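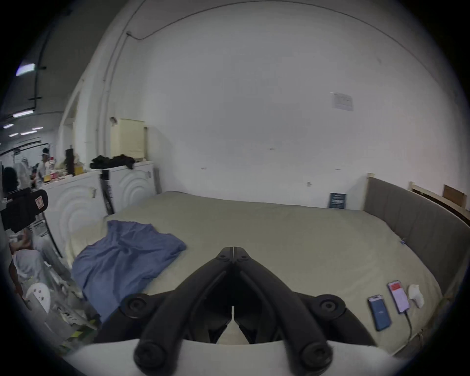 Bed linen: washing, drying and keeping it in order

Most of the trouble people have with bedding comes from overfilling the machine and from putting things away before they are fully dry. The tips on this page have been collected over several years of running two holiday lets in Modthorpe as well as our own house, so they lean towards what works week after week with ordinary cotton and polycotton.

Before the wash

Shake each piece out of the window or over the bath. Turn pillowcases inside out and run a finger along the seams, where fluff collects. Do up the buttons or poppers on duvet covers, otherwise everything else in the load ends up inside them.

Treat marks while they are fresh. Cold water for blood, always. A little washing-up liquid for face cream and body oil, left for half an hour. Tea comes out of white cotton with a soak in oxygen bleach, but try it on a hem first if the sheet is coloured.

Keep new dark blues and reds apart from pale sheets for the first 3 washes. A single navy pillowcase did for a whole set of ours.

The wash itself

A double duvet cover, a fitted sheet and four pillowcases is a full load for a normal machine. If you have to push the last item in with your hand, take it out again. Forty degrees is enough for most weeks. Go to sixty after illness, or if someone in the house has a dust allergy, and check the label before you do.

Use less powder than the box suggests if your water is soft. Sheets that feel stiff have often got old detergent in them, and a second rinse will do more good than softener. We gave up softener altogether on towels and flannel sheets.

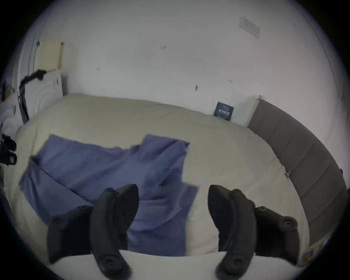

Duvets themselves need washing far less often than covers, perhaps twice a year. A single will go in a large domestic drum. Anything king size is better taken to a launderette with the big machines – the one on Skevton Road takes two at once. Allow a whole day for drying a feather one and break up the lumps by hand every hour or so. If it still smells of wet feathers in the evening, it is not dry.

Wool blankets want a cool wash, a short spin and drying flat. Don't hang them by the corners or you will have points on them for good.

Drying

Outdoors is best, even in March if there is a breeze. Peg sheets by the hem with a third of the width folded over the line. Pillowcases go up by the closed end. Bring everything in before the dew comes down, usually by four o'clock at that time of year.

Indoors, open a window and leave space between the rails. In a tumble dryer, fitted sheets roll themselves into a ball with a wet middle, so stop the machine halfway and pull them apart.

Getting creases out without ironing

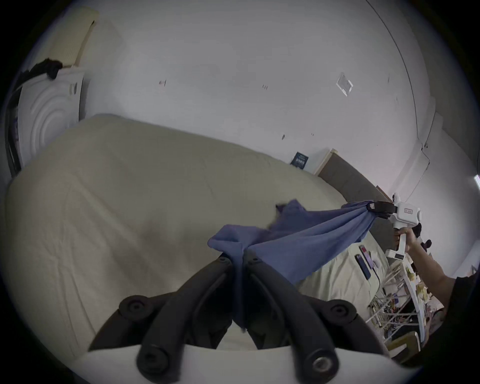

1. Take the piece out as soon as the spin finishes and give it two hard snaps by the corners.

2. Pull the hems straight while the cloth is damp. Two people can do a double sheet in a minute.

3. Fold loosely and leave it flat for ten minutes before hanging.

4. For creases that are already dry, mist with plain water from a spray bottle and smooth with the flat of your hand, working from the centre out.

Fitting the bottom sheet

Start with the corner furthest from you and do the one diagonally opposite next. The last two are then much easier. If a corner keeps riding up, measure the depth of the mattress, topper included, and compare it with the packet. Many older sheets are cut too shallow for modern mattresses.
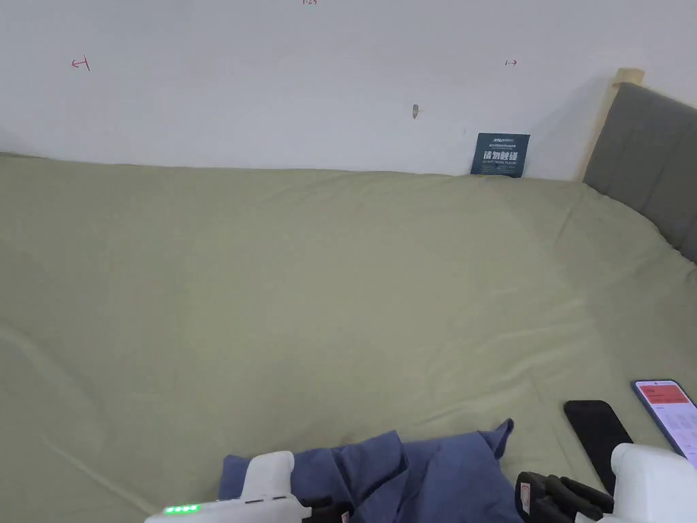

Elastic goes long before the cotton does. It can be replaced for the price of a card of elastic from Barredo or any haberdashery: unpick a small gap in the casing at each corner, pin the new length to the old and draw it through. A sheet too far gone for that makes four good dust covers or a heap of polishing cloths.

Storing

Let everything air overnight before it goes in the cupboard. Keep each set inside one of its own pillowcases, with the size written on a luggage label. Clean sets go to the bottom of the pile and you take from the top, so they all get equal wear.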